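Print this page | E-mail to a friend

Keeping the hallway tidy

I gave our hall a proper sort-out last October and it's stayed fairly decent, which for this house is a miracle! The trick was being strict about coats. Two each by the door, and everything else goes upstairs until the weather turns.

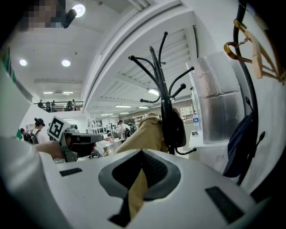
Shoes were the next battle. I put down an old baking tray lined with newspaper – mud and all goes in the bin on Friday – and stuffed the wet ones with more paper overnight. Scarves get rolled, never folded (they slither off otherwise), and gloves live in a shoebox.

14 comments | 36 shares

Contact | © Nimidside | Back to top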